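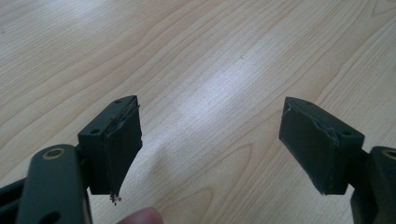
Visite chez Wekex - notes de séance

Atelier Bresta, mai, 14 h. Démonstration menée par Rasha Chamoun.

1. La pince à main
Deux doigts vert foncé, garnis d'un patin sombre sur la face intérieure. L'opérateur la tient et fait le geste lui-même. Le bord supérieur des patins s'effiloche : point à relever dans le compte rendu, rubrique usure.

2. Les essais
Une série compte jusqu'à 247 prises. Nour Farah note chaque échec à part - objet glissé, prise de travers, reprise.

3. À rendre
Une page par binôme, avec un croquis des doigts fermés et un autre des doigts ouverts. À remettre à Man-lok Tu avant le prochain TD, salle 33.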